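Part 2: Moving your first coins into the Skostix wallet

By now you should have the Skostix app on your computer and a PIN you can remember. I'm going to walk you through the next bit the way I do it myself, which is slower than the quick-start card but has saved me from at least one very dumb mistake.

Before you start, have these within reach: your recovery sheet, a pen that doesn't smear, and the login for whatever exchange you're using. I buy on Wustitz, so my button names come from there. Yours may be worded a little differently.

1. Open the app and pick Receive. Choose the coin first, then the network. The app shows Omon as the default network, and I leave it there for small amounts - the fees are lower and it's plenty quick.

2. Copy the address with the copy button. Please don't type it by hand!

3. Log in to your exchange, go to Withdraw, and paste the address in.

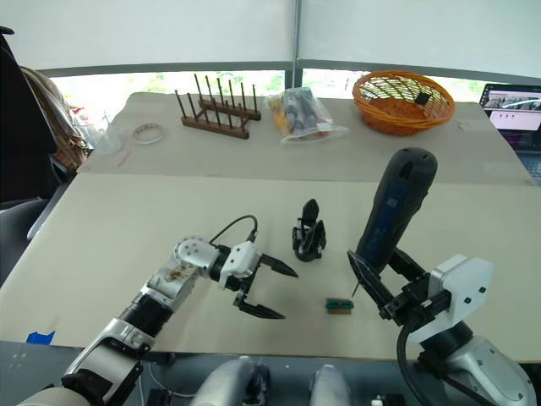 4. Compare the whole address on both screens. I know, it's long and boring. Checking only the first few characters isn't enough, and I read mine out loud like a crazy person.

5. Make sure the network on the exchange matches the one you picked in step 1.

CAUTION: Coins sent over the wrong network may be gone for good. Support can't pull them back for you, and neither can I.

6. Send a small test first. I use $5. Yes, you pay the fee twice, and yes, I still do it every single time I set up a new address.

7. Wait until the app says Confirmed. Mine usually takes 2 minutes, though I've had a slow evening where I made dinner in the meantime. Pending means leave it alone, so don't send it again.

8. Once the test shows up in your balance, send the rest to the same address.

Note: Prices will jump around while you wait. I once watched my coins drop by more than $300 between the test and the real transfer, and it made no difference to the transfer itself (my mood was another story). The number of coins is what you check here. The dollar figure is only the app's estimate. 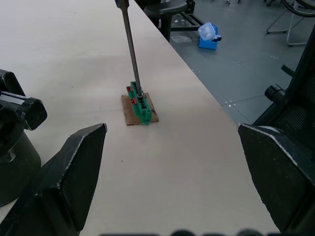 What if the exchange says Completed but the wallet still shows zero?

Most of the time the app just hasn't refreshed. Close it, open it again and look under Activity. If there's still nothing, copy the transaction ID from the exchange and paste it into the Omon explorer, where you'll see whether it's waiting or has gone through.

9. Give the address a label under Accounts. I used "Savings" and "Playing around" and I've never mixed them up since.

10. Lock the app and put the recovery sheet back where it lives. No photos of it, no cloud notes, no email drafts to yourself.

If you'd like the Heiskanen backup plate in place of paper, do that before you move anything big. The stamping instructions are in Part 3.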